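Home robotics > Datasets > Read me

Greltudgate Chores: read me first
By Jintana Srisuk, May

Greltudgate Chores is a set of recordings of ordinary household jobs done with hand-held grippers. A person does the job, wearing a camera on the head and holding a gripper in each hand, and the movements are saved so that a two-armed robot can learn from them. I started it with one question in mind: can a machine tidy a room yet? My answer this spring is "bits of one", and I'm more excited by those bits than I expected to be!

What you get

There are 800 episodes in this release. Each one has the head video, the path of both grippers, how wide the fingers were open at every moment, and a short sentence in plain English saying what the job was ("put the mug by the sink", "turn the lamp to face the wall"). Episodes run up to 3 minutes. Failed attempts are kept and marked as failed, and please do use them, they are some of the best material in here.

Folders

episodes/ has one folder per recording
labels/ has the job sentences and the success marks
splits/ has the train and test lists
tools/ has the loader and a small viewer

The loader is called Yensuk. It reads everything in order, fills short gaps in the tracking and warns you about long ones. If you only want to look around, open the viewer first and leave the loader for later.

The jobs

They fall into 8 groups: clearing a table, moving small appliances, folding, sorting, wiping, opening and closing, plugging in, and putting things on shelves. Folding has the most failures by a long way. Plugging in comes second, and I have a soft spot for it, as it looks like nothing when a person does it and then you watch a robot miss the socket for a whole afternoon.

Can a robot do them?

We trained a plain policy on the train split and ran it on Bineck, our two-armed test robot. Clearing a table went well, even with cups it hadn't met before. Sorting was good and slow. Wiping was cheerful but patchy (it loves the middle of a table and forgets the rim). Folding a towel worked now and then, folding a shirt never did. I'd happily let it clear up after lunch. I wouldn't let it near my ironing.
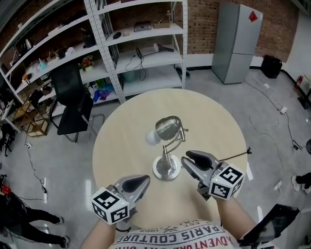
Moving small appliances is the group I'd point newcomers to, because it mixes easy and hard in one short job. A box can be gripped nearly anywhere, but plenty of household things have one part that takes the weight and another that swings or bends. Take the silver desk lamp on the round table, with a gripper on either side of it: the base is flat and round, the shade is tilted, the bulb sticks out, and a thin black cord trails away over the edge. A policy has to pick a sensible place to hold and remember the cord too. Ours often forgets the cord.

Known problems

Tracking drops when one gripper hides the other's marker cube. Shiny metal confuses the depth estimates, so treat those as a rough guide. All our recorders are adults, and 2 of them are left-handed, which is too few to say anything useful about handedness.

Licence and thanks

Free for research and teaching. For anything else, write to Celent, who host the files. Fixes to labels are very welcome, and I go through them on Friday mornings.

Comments

marrowfat
Loader worked first time on my old laptop. Is there a list of just the failed folding ones?

Jintana Srisuk
Yes, filter on "success = no" in labels/ and pick the folding group. Have fun with the shirts!

t_oakes
We had the same cord trouble at work. Adding the cord to the job sentence helped a bit.

pellinor
Would love to see washing-up in the next one.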